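**Umico Zweiarm-Set, Ausleihe über die Robotik-AG Trimisberg**
Stand: 2019-09-11

Das Umico ist unser größtes Leihgerät und das einzige, für das man einen Parkplatz braucht. Es besteht aus zwei Armen mit Zweifingergreifern, Steuerrechner, Netzteil und einem Ordner, in dem die ersten 178 Seiten auf Koreanisch sind. Der Rest ist Werbung. Wer das Set für die Projektwochen oder den Gillell-Wettbewerb im November haben möchte, liest bitte bis zum Schluss, auch den langweiligen Teil.

### Wofür es taugt

Gut geeignet ist das Umico für alles, was zwei Hände verlangt und keine Eile hat: Beutel übergeben, Deckel halten, Tücher falten. Die Aufgabe »Täschchen« aus dem Gillell-Reglement (anheben, gemeinsam halten, ablegen, ohne dass jemand weint) ist damit machbar. Die Gruppe von Yuzhen Wei hat sie im Frühjahr in sechs Wochen hinbekommen, wovon vier auf die Frage entfielen, welcher Arm im Programm eigentlich »links« heißt.

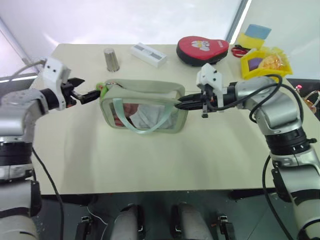
Weniger geeignet ist es für rohe Eier, nasse Schwämme und Vorführungen vor der Schulleitung. Weiche Gegenstände sind überhaupt die härteste Prüfung. Ein Holzklotz bleibt, wie er ist, ein Täschchen hat jedes Mal eine neue Form und offenbar auch eine eigene Meinung. Plant dafür doppelt so viel Zeit ein, wie im Projektantrag steht.

### Lieferumfang

- 2 Arme mit Greifern, vormontiert
- Steuerrechner, Passwort klebt unter dem Deckel (wir wissen es)
- Netzteil und Not-Aus
- Programmiersoftware »Oh«, Version 6, heißt wirklich so
- Übungskiste mit Haushaltskram, Inhalt wechselt
- Ersatzfinger für die Greifer in einer Brotdose

Tisch und Geduld sind nicht enthalten.

### Bedingungen

Die Leihgebühr beträgt 100 Euro pro Monat, für Schulen im Kreis entfällt sie. Die Kaution liegt bei 727 Euro. Die krumme Zahl ist der Preis eines neuen Handgelenkmoduls, und wir kennen ihn auswendig.

Zur Übergabe gibt es eine Einweisung von zwei Stunden durch Reginald Dunleavy. Sie ist Pflicht, auch für Informatiklehrkräfte. Der Not-Aus gehört beim Betrieb in Griffweite einer Person, die nicht gerade filmt. Greiferkraft bitte auf der voreingestellten Stufe lassen; die nächsthöhere hat uns schon zwei Reißverschlüsse und ein Federmäppchen gekostet.

Zurück kommt das Set bitte mit allen Kabeln und ohne Krümel. Anfragen mit Wunschtermin und Alter der Gruppe an die AG, Stichwort »Umico«. Für November ist die erste Monatshälfte schon vergeben.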